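Dilska 双臂缝合演示台 开放日操作指南
第4节 参观者演示的准备与进行

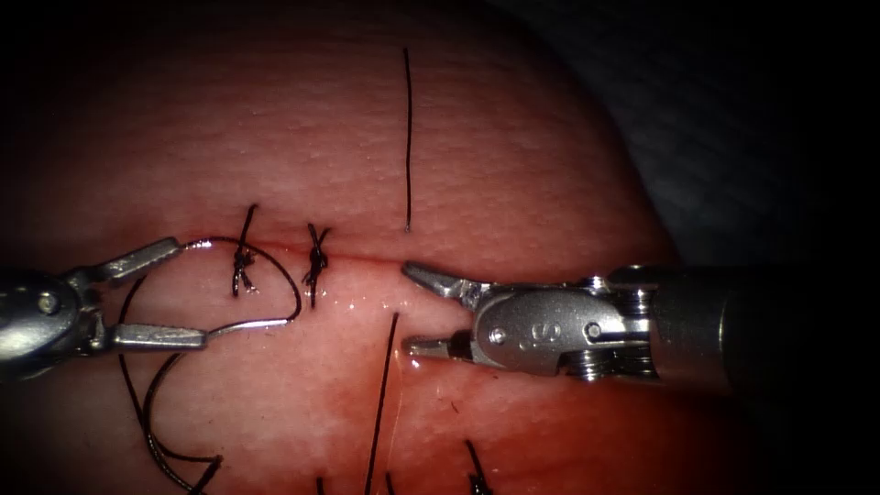
图4-1 缝合垫上的双臂工作情况:左夹爪旁为弯曲的缝线环,中间为两个已打结的黑色缝线。

4.1 本节的适用范围

本节写给在 Sturketthorpe 开放日担任演示员的同事。内容只包括给参观者看的缝合演示,不包括日常训练和维修。日常训练请看第3节,更换器械请看第6节。

演示需要2名演示员。第一名坐在操作台,称为“操作员”。第二名站在参观者旁边,称为“讲解员”。两个人的工作在演示中途不可以交换。如果必须交换,请先按4.5的方法停止机器,然后再交换。

4.2 演示前的准备

1. 打开主电源,等待操作台的绿色指示灯不再闪烁。
2. 在支架上铺好深色背景布,布面要拉平。布的边不可以进入夹爪的活动范围。
3. 把缝合垫固定在背景布上面。用手指轻轻推垫子的四边,垫子不应该移动。
4. 检查左、右两个夹爪。各张开和闭合一次,观看两片钳口是否顺畅地动作。
5. 检查腕部后面的滑轮和钢索部分,不可以有线头缠在里面。
6. 准备带针缝线。每一根演示用线剪成50厘米。线太长时容易在夹爪后面绕圈,初次操作的人很难把它拉出来。
7. 调整照明,使最亮的地方落在缝合垫的中央。画面四角比较暗是正常的,不需要再加灯。
8. 请讲解员站到屏幕的旁边,确认从参观者的位置能够看清楚切口线。

注意:缝合垫的表面有细小的凹点和浅的皱纹。这是垫子的纹理,请不要当作损坏来报告。

注意:上一场留下的缝线不必全部拆除。保留几个已经完成的结,可以让参观者比较容易明白这个工作的目的。但是散落的针必须全部取走。

4.3 演示的步骤

1. 讲解员先介绍左、右两个器械,然后说明切口线的位置。介绍的时间不超过2分钟。
2. 操作员把两个夹爪从左右两边移到切口线附近,钳口张开,停住不动。这时讲解员请参观者看屏幕。
3. 用一个夹爪夹住针的中后部,不要夹针尖。
4. 从切口的一边进针,从另一边出针。出针以后,由对面的夹爪接住。
5. 慢慢拉线,直到只留下短的线尾。拉线的方向应与垫子表面接近平行。
6. 把线绕在一个夹爪上做成线环,再用这个夹爪去夹线尾,拉紧成结。
7. 按同样的方法再做一次反方向的线环,使结不会松开。
8. 剪线由讲解员用手动剪刀完成。剪线之前,操作员必须先把双脚离开踏板,并大声说“已停止”。

一场演示做两个结就够了。如果时间不够,只做一个结也可以,但是请不要为了赶时间而加快夹爪的速度。

小心:线环张开的时候,参观者常常想用手指给别人看。请讲解员提醒参观者使用屏幕旁边的指示棒,手不可以越过黄色的线。

小心:垫子表面如果有液体,会产生很亮的反光,操作员可能看不清楚针的位置。请先停止机器,用无尘布吸干,再继续。

4.4 参观者试操作

11岁以上的参观者可以试操作。试操作时只使用夹爪的开合和移动,不使用针。

1. 取下针,放回磁性针盒,并把盒盖关好。
2. 在操作台选择“Kirui 慢速”模式。
3. 帮助参观者调整座椅的高度,使前臂可以放在扶手上。
4. 请参观者用夹爪夹住一根短线,再放到垫子的另一个地方。
5. 每人试操作7分钟。时间到了以后,由操作员把两个夹爪移回两边。

参观者问得最多的是“机器是不是自己缝的”。请回答:本演示台的全部动作都由坐在操作台的人控制,机器没有自己决定的部分。其他比较难的技术问题,请转给 Yung-ching Su,她全天在 Tollia 展位。

4.5 中途停止

1. 双脚离开踏板,两个夹爪会停在当时的位置。
2. 如果夹爪还夹着线,先不要拉。请看清楚线从哪里经过,特别是夹爪后面的部分。
3. 慢慢张开钳口,把线放下。
4. 线缠住腕部时,按下红色停止按钮,然后用钝头镊子取出。禁止用手直接拉线。
5. 在记录表写下停止的时间和原因。

警告:按下红色按钮以后,重新启动必须得到 Regula Prantl 或者 Irfan Cheema 的同意。演示员不可以自己复位。

4.6 结束以后

1. 把针放入针盒,数目要和领取表上的一样。
2. 用软布擦干净两个夹爪的钳口,有纹路的一面要用小刷子刷。
3. 关闭照明,再关闭主电源。
4. 缝合垫装入密封袋,袋上写场次号码。
5. 记录表交给 Giuliana Taipe。

本节修订日期:2026年5月12日。修订的地方为4.4的第2步和4.5的警告。旧版的打印件请不要继续使用。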